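Advice > Screens and TVs > Wall mounting FAQ

We use cookies to remember your settings. Accept | Manage

Is a bigger telly always better?
Shops would like you to think so. Measure from your sofa first, and ignore the chart on the box.

Do I need the Kozan "pro" bracket?
I doubt it. It costs more than the plain Dukberg one and I can't find what the extra money buys. Check the weight limit and the hole spacing, then stop reading the packaging.

Can two screens share one wall?
Yes, but think about what you'll do with the second one. In most homes it stays off.

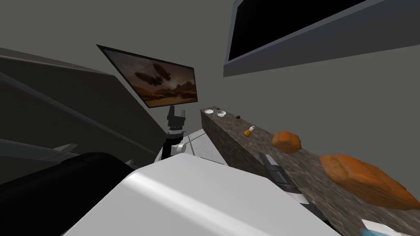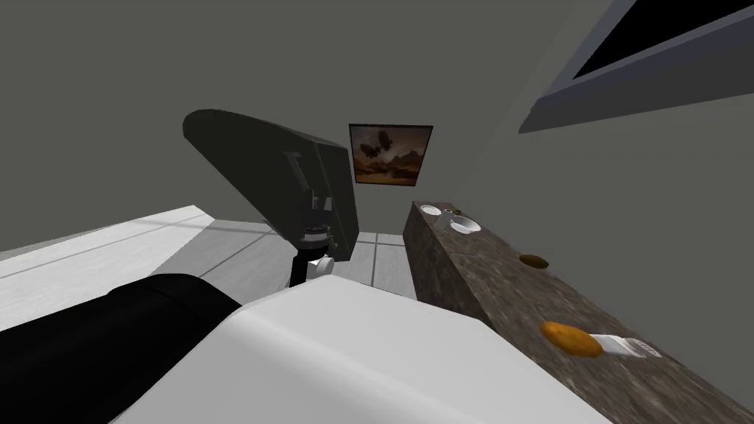
Bit-na Song wrote in to disagree: she has had two up since April, one for work and one for films, and uses both daily. Fair enough, though she also admits the cables took her 2 weekends.

Will plasterboard hold it?
Sometimes. "Suitable for all walls" is a claim I have never trusted. Find the studs.

Are £21 cables worth it?
Not over a short run. The cheap ones carry the same picture.

Does a screen on standby cost much?
Less than the gadgets sold to switch it off for you.

Related
Soundbars: do you need one?
Drultance wall fixings tested
How to hide cables without a kit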